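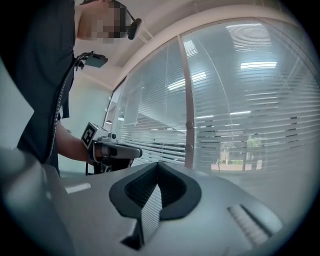
Bancombe Tooth Fairy Accounts: read me first

Short written accounts by parents and grandparents of how the tooth fairy is handled in their home: what is left under the pillow, what the child is told, what goes wrong, and when the whole thing stops. Everything is in English. Most people wrote a paragraph or two. A few wrote a good deal more, mainly to complain.

What is in the folder

accounts.csv has 300 rows, one account per row.
themes.csv lists the 11 themes used for coding, with a short definition of each.
questions.txt is the form as people saw it.
changes.txt records edits made after the first release.

Columns in accounts.csv

id: a number with no meaning beyond telling rows apart.
role: parent, grandparent or other carer, as the writer put it.
payment: what the child gets per tooth, in the writer's own words. We did not convert this to a number, as many answers read like "a pound, two for a molar" or "whatever is in my coat".
account: the main text.
attitude: fond, neutral, tired or against.
themes: up to 6 theme codes, separated by semicolons.
second_reader: yes if a second person coded the row.

How the accounts were collected

The form was handed out on paper through the Bancombe library and put online by Hurkora, who also ran the mailing list. It stayed open until the end of February. Paper forms were typed up by Kurniawati Lau. Spelling was left alone except where a word could not be understood without a correction, and those corrections are in square brackets.

Children's names have been replaced with CHILD and schools with SCHOOL. Pet names were kept.

Coding

Ekrem Başaran coded every row. Kurniawati Lau coded 60 of them again without seeing his choices. They agreed well on forgotten visits and on letters from the fairy. They disagreed most on attitude, where "tired" and "against" are hard to separate. A parent who says she would like to strangle the fairy may still be leaving glitter on the windowsill every time. Where the two readers differed, the file keeps the first reader's code.

Known problems

People with strong feelings were more likely to fill in the form, so please do not use the attitude column to say how common a view is.
Some households sent in two accounts. We have not linked them.
The theme "rival customs" covers the mouse, throwing teeth on the roof and anything else that is not a fairy. It is too broad and needs splitting.
Line breaks inside the account column upset some spreadsheet programs. Import the file as UTF-8 with quoted fields.

Use

Free for teaching and research. Please quote short passages only, and do not try to work out who wrote them. Cite as Başaran and Lau, Bancombe Tooth Fairy Accounts, Tarkeck.

Planned

The Benítez letters, written by one family to their tooth fairy and answered in tiny handwriting, will be added as a separate file once they are typed up.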